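Section 3. Bedroom floors: brush, dustpan and waste bin

Penembridge Room Care Guide, revised Feb 19, 2022
Prepared by Sorcha MacAulay. Checked by Archie Cruickshank.

3.1 Scope

This section covers dry litter on tiled bedroom floors: paper, card, foil and food wrappers. For spills and wet dust, see Section 5. For rugs, see the Netirholm supplement.

3.2 Before sweeping

1. Move chairs clear of the area to be swept. Lift them; do not drag them over the grout lines.
2. Fold hanging sheets and blankets up onto the bed.
3. Pick up pens, bottles and anything else that is not litter.
4. Stand the waste bin against the wall, within reach of the dustpan.

CAUTION: Do not sweep broken glass with the soft brush. Use the stiff brush and discard the waste separately.

3.3 Sweeping

1. Set the dustpan flat on the tiles with its open edge toward the litter.
2. Hold the dustpan handle at a low slant. If the front edge lifts, lower the handle.
3. Gather the scraps into one pile with short strokes.
4. Draw the pile onto the pan. Keep the bristle tips on the floor for the whole stroke.
5. Move the pan back 2 inches and sweep again. Repeat until no line of dust is left at the edge. 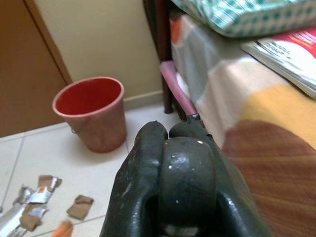
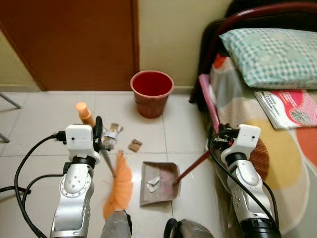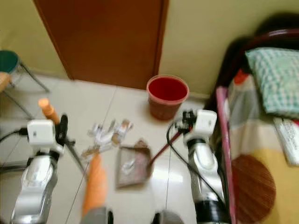

Figure 3-2. Litter on the tiled floor, with the red container by the wall.

NOTE: Foil and light wrappers tend to slide back off a shallow pan. Empty the pan after each pile.

3.4 Emptying

1. Raise the pan level and carry it to the bin.
2. Lower the front edge inside the rim before tipping.
3. Tap the pan once against the inside of the bin.
4. Brush off any dust that clings to the pan.

Where card is collected separately, take it out before tipping. Foil-backed card goes with general waste.

3.5 Care of tools

Wash the bristles in lukewarm water and soak for 15 minutes if matted. Dry with the bristles hanging down. Replace the brush when the bristles stay bent after washing. Order replacements from Niven under part 857.

CAUTION: Do not store the brush standing on its bristles.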